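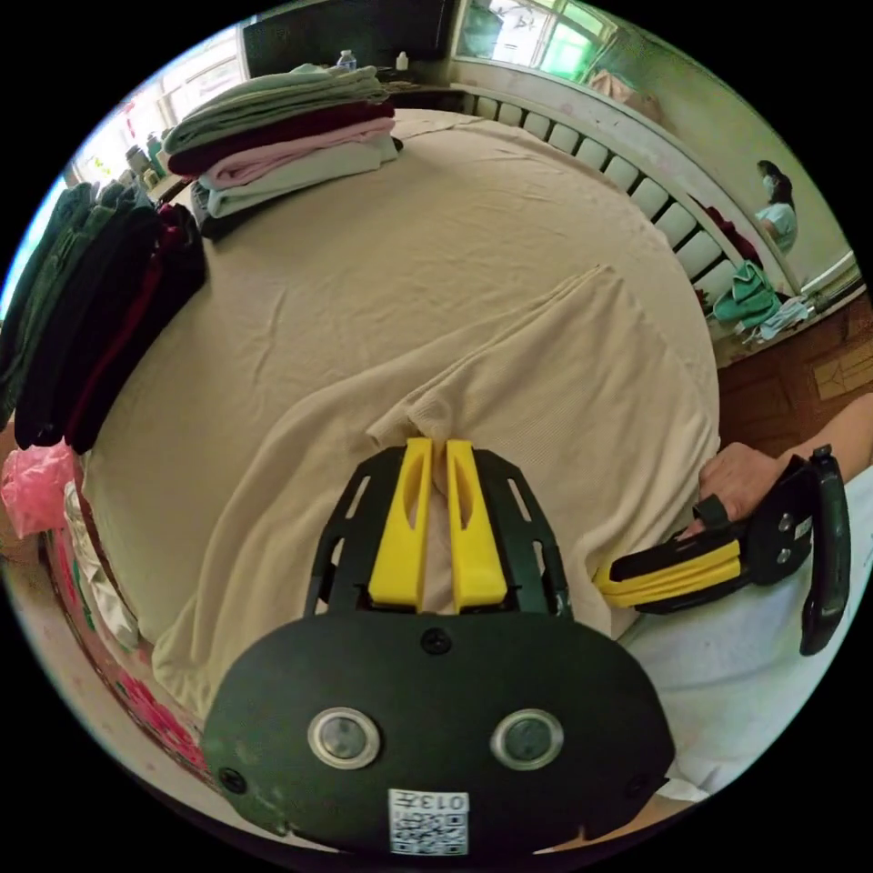
Guadalupe Magaña

Household Textiles, Unit 5: Folding and Storing Knitwear
Bendthorpe Adult Learning, handout for January 2018

5.1 Scope

Unit 4 dealt with woven goods: sheets, shirts, table linen. A woven fabric has two sets of straight yarns and holds a pressed crease. A knit is built from loops. It stretches under its own weight, recovers partly or not at all, and marks along any fold left under load. The folding methods from Unit 4 need to be changed accordingly.

The unit covers sweaters, cardigans and knit tops of medium weight. Very fine knits and anything with beading are left to Unit 9.

5.2 Work surface

A bed is the usual surface in a home and is acceptable for this work. It should be made up and pulled tight. A plain, smooth sheet is preferred when sorting light-colored knits, as the outline of the garment can be read against it and folds are easier to line up. A printed or quilted cover works, but edges are harder to see and the quilting lets the garment shift. If the cover is printed, do the final fold by feel along the side seams.

Finished stacks go at the head or the far side of the bed. Unfolded items stay off the folding area. 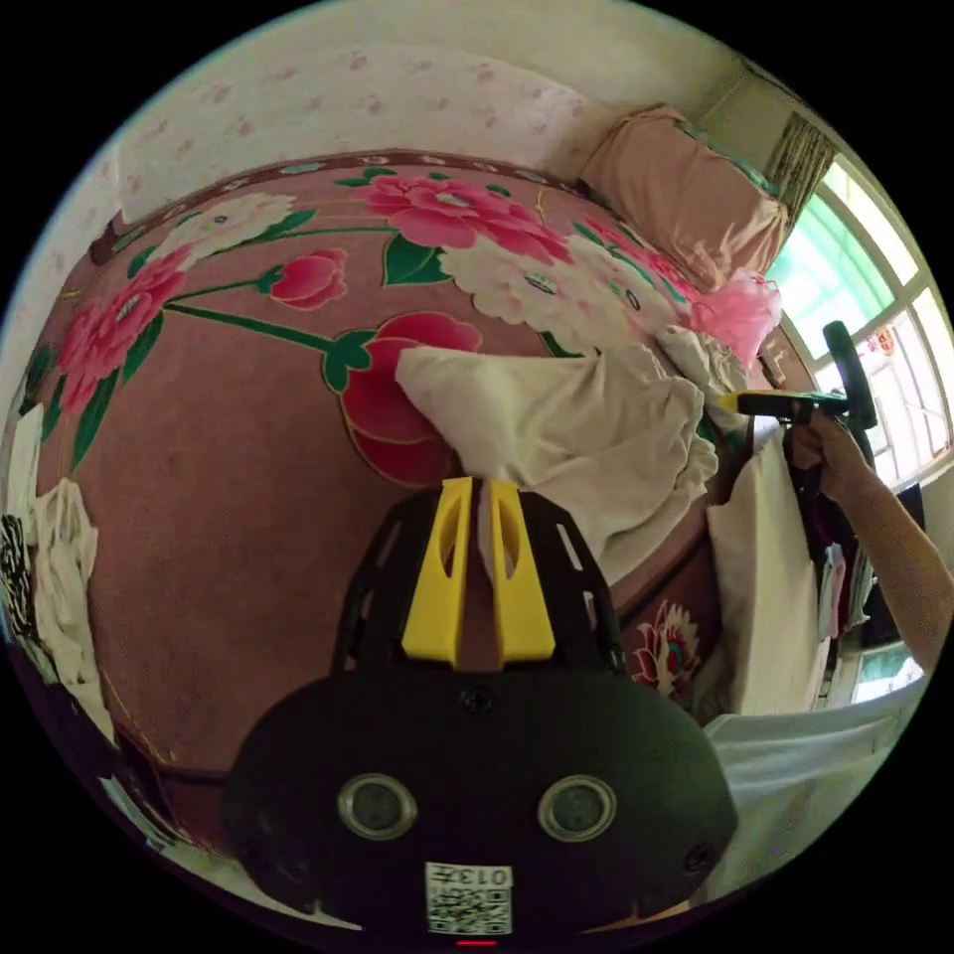 Fig. 5.2. Cream cloth bunched on a floral bedspread.

5.3 Opening out

A bunched knit should not be shaken. Shaking loads the shoulders and the neckline, which are the first parts to lose shape. The procedure is as follows.

Find an edge, preferably the hem.
Lay the hem down and work the fabric away from it with flat hands.
Locate both shoulders and set them level.
Bring the sleeves out to the sides last.
Smooth from the center outward. Do not pull at the cuffs.

When a fold has to be lifted, take up a gathered section of fabric and not a single thickness near the edge. The load is then shared by more loops. Lift only as far as needed to move the fold, then set it down.

5.4 Weight and drape

A knit hanging from one point lengthens. In the Brumgate exercise each student weighs a sweater and records its length flat and again after hanging from the shoulders. The garment used last term weighed 233 grams and the cardigan 148 grams. Record your own readings on the Major sheet, in the same units. Lay the garment flat again before the second set of readings.

Keep the hanging part short when moving a garment across the bed. Support the lower portion with the other hand.

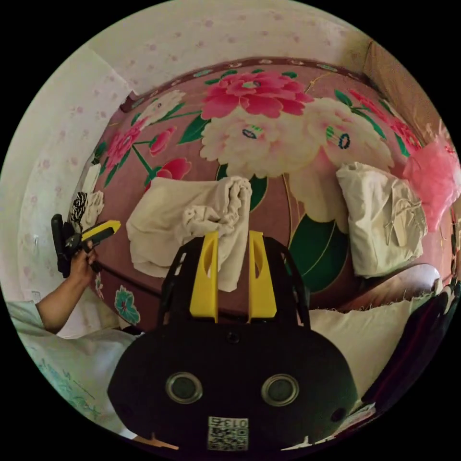
Fig. 5.3. Upper folds spread to one side, lower portion draping.

5.5 Folding

Place the garment face down. Fold one side in to a line through the middle of the shoulder, turn the sleeve back down along the fold, and repeat on the other side. The two folded edges should be parallel. Fold the hem up to one third, then over again. For a heavy knit, make a single fold at the half. Fewer layers leave fewer marks.

5.6 Stacking and storage

Heavy knits go at the bottom, light ones at the top. Keep a stack to roughly 9 inches. Place the folded edge toward the front so that a single item can be drawn out. Refold along a different line at the change of season.

Plastic shopping bags are not suitable for long storage. Use a cotton bag or the Zidura box handed out in Unit 3.

Reading for next session: Unit 6, sections 6.1 and 6.2. Bring one cardigan with buttons.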